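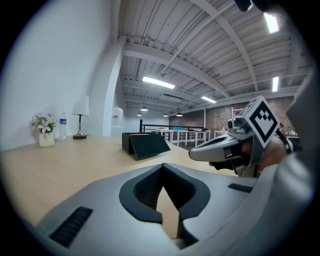 *At the wooden table, August.*

**Fundach Newsletter, no. 141**
23/08/2024

## Looking after a wooden table

The shop gets more mail about tables than about chairs, shelves and beds put together. Most of it comes in late summer, when people have had the windows open for weeks and then start eating indoors again. The answers are mostly the same from year to year, so this issue puts them in one place.

Start by finding out what finish you have. Put a drop of water on a spot that doesn't show, such as the underside of an overhang, and leave it for 10 minutes. If the drop sits up and wipes off with no mark, the table has varnish or lacquer on it. If the wood under the drop goes darker, it is oiled or waxed and the finish is wearing thin, or it has no finish at all. Tables from our Plarnenby range were sold both ways. The oiled ones have a round stamp underneath and the lacquered ones have a square stamp.

For everyday cleaning, use a damp cloth and then a dry one. Wipe along the grain. A small amount of dish soap in warm water is fine on any finish as long as you go over it again with clean water. Spray polish leaves a film that makes later repairs harder, and we end up stripping it off tables that come in for other work. Vinegar will dull an oiled surface over time. Leave it for the windows.

Oiled tables need oil twice a year, or more often if they get scrubbed every day. Clean the top the evening before and let it dry overnight. Put the oil on thin with a lint-free cloth, wait 15 minutes, and take off everything that hasn't soaked in. The usual mistake is leaving too much behind. It turns sticky and holds dust, and then it has to come off with a scraper. Do the underside once a year too. A top that is sealed on one face only takes up damp unevenly and can start to cup.

Please take care with the used cloths. Oily rags can heat up and catch fire in a pile or a closed bin. Spread them flat outside until they are stiff and dry, or soak them in water and put them in a metal can with a lid. 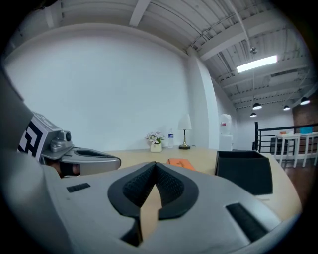 Can I use olive oil if I've run out of the proper kind?

Keep olive oil in the kitchen. It doesn't dry in the wood, so the surface stays greasy and may start to smell after a few months. Linseed oil sold for furniture or a hardwax oil will do the job, and one small can lasts most households a couple of years.

### Rings, dents and scratches

White rings come from heat or damp caught in the finish. Leave a fresh one alone for a day or two, as a lot of them fade. If it is still there, lay a dry cotton cloth over it and pass a warm iron across for a few seconds at a time, with no steam. Check after each pass. On lacquer, keep the iron on its lowest setting and stop if the surface feels soft.

Black rings are a different matter. They usually mean water has got through to the wood and reacted with iron from a can or a plant stand. They don't wipe off. On an oiled table you can sand the spot and oil it again. On lacquer the whole top generally has to be redone.

Small dents in bare or oiled wood will often lift with a damp cloth and an iron, this time with steam. Dents where the fibers are cut won't come back, and filler tends to show more than the dent did.

For light scratches on an oiled top, sand along the grain with 240 grit, brush off the dust, and oil. Feather the sanding out well past the scratch or you will see a pale patch. Lacquer can be rubbed down with very fine paper, up to 3,000 grit, and then polished, but try it under the edge first. Veneer should be left to someone who does it regularly. It is easy to go straight through.

### Where to put it

Keep a table a good arm's length from a radiator or stove. If it stands in strong sun, turn it end for end every few months and move the runner or the fruit bowl now and then, or the color will change around it. Extending tables should have their leaves in for part of the year for the same reason. Leaves kept in a closet stay the color they were the day they were bought.

Small gaps between boards in winter are normal and close up again when the heating goes off. A split that runs in from the end and gets longer should be looked at. Don't fill it in winter, when it is at its widest. 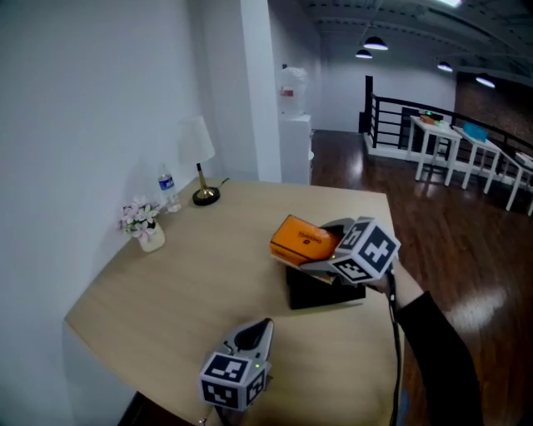

### Shop notes

The Reinholz workshop is taking in tops for resanding again after the summer break. The charge for a standard oiled dining top is 900, collection included. Lacquered tops are priced after we have seen them. Take the legs off if you can and keep the bolts at home in a marked bag.

Brarkonport customers can drop off small tables at the side door on weekday mornings. Ring the bell and wait, as the saw is sometimes running.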